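Product Review: Bremham Two-Drawer Snack Cabinet
Reviewed by Nesma Fahmy, Staff Amenities Office
28 Oct 2025

The Bremham cabinet was placed in the second-floor break area at Ikimside in September, replacing an open shelf that had been in service for many years. This review covers assembly, daily use and cleaning. It is intended for departments considering a similar purchase.

The cabinet arrives in a single carton with printed instructions and a small bag of fasteners. Two members of staff assembled it in one morning. The instructions are clear up to the fitting of the drawer runners, where the left and right parts are not labeled and are easily confused. Fouad Issa had to remove and refit one pair. All holes lined up, and no parts were missing from the carton.

Each drawer is deep enough for family-size bags of chips and crackers to lie flat, and the upper compartment takes boxed tea, sugar and paper cups. Items can be found without moving others out of the way, a frequent complaint with the old shelf. The drawers close quietly. They do not lock, and departments that need to secure their supplies should look at another model.

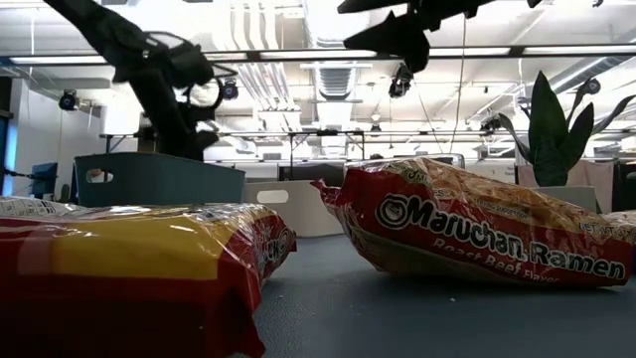

Wrapped goods and loose fruit should be kept apart. The drawers have no air holes, and bananas left in the lower one over a weekend gave their smell to everything near them. Fruit is now kept in a bowl on the counter – a simple change, and one the office recommends from the first day.

The outer surface wipes clean with a damp cloth. Coffee rings left overnight came off with mild soap. The drawer fronts show fingerprints more than expected, and the handles collect crumbs along the lower edge. Zineb Hegazy has asked that the handles be added to the weekly cleaning list.

The office also considered the Jarkby cabinet, which has three drawers and a narrower top. It costs less, but its drawers are too shallow for larger bags, and the top will not hold a standard kettle.

Overall rating: good. The Bremham cabinet is approved for purchase by other floors. Requests should be sent to Anas Lamrani with the room number and the width of the available wall space.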